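Minutes – Amenities and Supplies Meeting, Kilura House
Mar 21, 2018
Recorded by Akinyi Kirui
2 min read

Present: Nassoro Ondieki (Chair), Akinyi Kirui (Minutes), residents' representatives from Bronham and Fekby wings.

1. The previous minutes were accepted with one correction to the spelling of Lyimo Street.

2. Soap for the washrooms. The Chair reported that stock stands at almost 200 bars. The meeting considered whether bar soap should be kept at the shared basins or replaced with liquid. Fekby wing favours bars, provided they sit in a basket that drains.

Bar soap, the white slotted basket and the work table:

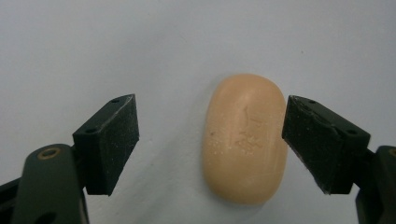
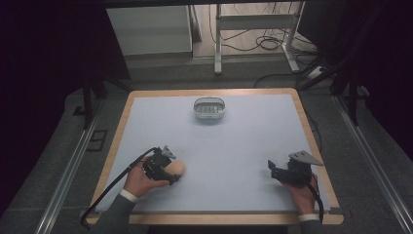
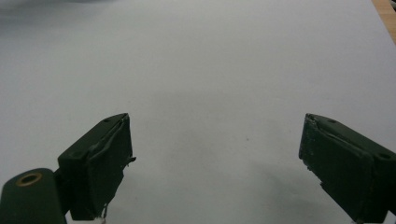

Bronham wing asked that any basket chosen be light enough to lift out and rinse. It was noted that solid dishes had been tried previously and were difficult to keep clean – the colour of the dish made no difference.

Resolved: that 24 slotted baskets be ordered for the shared basins, and that bar soap be retained until the matter is reviewed in April.

3. Table surfaces. Members agreed that pale tabletops show marks readily and should be wiped at the end of each session. Ms Kirui will revise the cleaning roster.

4. Storage. The cupboard on level 6 is to be relabelled. Mr Ondieki to obtain a second key.

5. Correspondence. One letter was received regarding hand towels and held over.

The meeting closed at 4:27 pm.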